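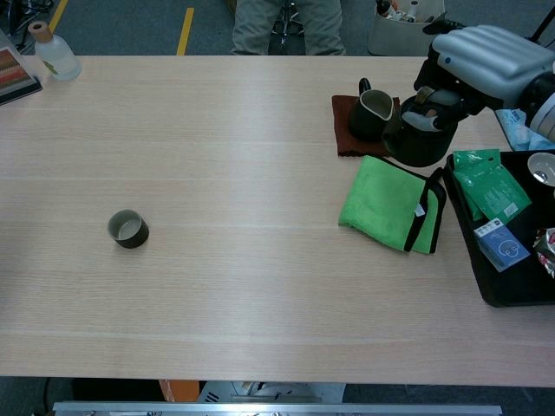 Chávena, jarro e chaleira sobre a mesa de madeira clara.

Relatório de visita à fábrica de cerâmica Josivari

No âmbito do programa de visitas técnicas do segundo semestre, uma delegação da Associação Zakoditz para o Património Cerâmico deslocou-se em dezembro às instalações da Josivari, unidade dedicada ao fabrico de loiça utilitária em grés. A comitiva, composta por 13 associados, foi recebida às 9h30 pela diretora de produção, Analyn Manalastas, e pelo responsável dos fornos, Trygve Tangen.

A sessão de abertura decorreu no antigo armazém de expedição, hoje convertido em sala de reuniões. A direção apresentou a evolução da empresa, que começou por produzir telha e tijolo e só mais tarde se orientou para o serviço de mesa. Foram igualmente mostrados os livros de encomendas dos primeiros anos, conservados em bom estado, e um conjunto de moldes em gesso que a empresa pretende inventariar durante o próximo exercício.

Preparação das pastas

O percurso iniciou-se no parque de matérias-primas. As argilas chegam a granel e repousam ao abrigo da chuva antes de serem desfeitas em água, peneiradas e filtradas em prensa. A delegação interessou-se em particular pelo reaproveitamento das aparas de torno, que regressam ao circuito depois de novo peneiramento. Segundo a responsável, a proporção de pasta recuperada é acertada lote a lote, consoante os ensaios de retração.

Conformação e secagem

Na oficina de conformação trabalham lado a lado a olaria de roda e o enchimento por via líquida. As asas e os bicos são colados à mão, com barbotina, e as peças seguem para a secagem em prateleiras abertas. A mestre oleira Reiko Aoki, formada na escola Ebihara, demonstrou o acabamento do pé e respondeu com grande disponibilidade às perguntas dos presentes - muitas delas sobre as fendas que surgem na base dos jarros quando a secagem é apressada.

Vidragem e cozedura

A unidade dispõe de 4 fornos a gás e de um pequeno forno elétrico de ensaio. Cada enforna completa leva 600 peças. Trygve Tangen descreveu a curva de cozedura e o registo manual que a equipa mantém a par do registo automático, prática que a delegação considerou exemplar. Os vidrados são formulados internamente, com predominância de tons sóbrios, e cada receita fica arquivada com a respetiva placa de prova.

Durante a tarde, Danai Tsolakis apresentou o acordo de cooperação com a Flirkonbridge, que prevê estágios de cinco meses para alunos de cerâmica. A associação manifestou interesse em divulgar as candidaturas junto das escolas da região.

Observações

A delegação assinala a qualidade do acolhimento e a clareza das explicações. Regista, contudo, que a ventilação na zona de vidragem carece de reforço, intervenção que a empresa informou estar já orçamentada. Recomenda-se ainda que a sinalética do percurso de visitantes seja revista, sobretudo na passagem entre a secagem e os fornos, onde o pavimento apresenta um desnível.

A visita terminou às 17h00. A associação agradece à administração da Josivari e a todos os trabalhadores que acompanharam o grupo. Os associados que desejem consultar a documentação distribuída poderão solicitá-la ao secretariado, ao cuidado de Jummai Effiong.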